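Skolwood Room Survey: Ceilings and Lighting

Version 4. Last updated October 8, 2026. Maintainer: Veikko Aaltonen.

Contents

The set covers 30 rooms in two buildings, Jemus and Barrientos. Each room has one folder with its pictures, a plain text sheet and a table of the light fittings. The survey was started to plan the relamping of both buildings, and the fields reflect that. Furniture is noted only where it blocks access to a fitting.

Fields

room_id - building name and door number.
ceiling_tone - light, mid or dark, judged by eye.
wall_tone - same scale.
panel_shape - rectangular, square, round or mixed.
panel_state - on, off or mixed at the time of the visit.
small_lights - yes or no. Covers any point light between the panels.
notes - free text.

Rooms with a dark ceiling and white walls are the hardest to grade. The panels read brighter against the dark surface, and the wall next to them takes most of the spill.

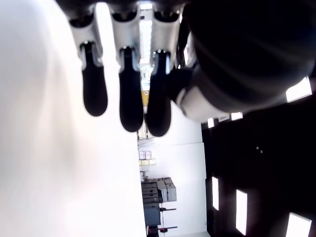 Tone is therefore entered on site and is not corrected later from the pictures. Where a white surface close to the lens has blown out, leave wall_tone as it was entered and add "glare" to the notes.

Orientation

Pictures are stored as taken. Some are on their side, with the ceiling running down the right. Do not rotate them in place - the table refers to the stored orientation.

Known gaps

Folder 9 has no text sheet. The fittings table for Jemus 71 uses the old column order from May and has to be read by hand. Rooms in the Barimau annex are not included.

Changes in version 4

Added small_lights. Merged the two panel_shape values for long and short rectangles.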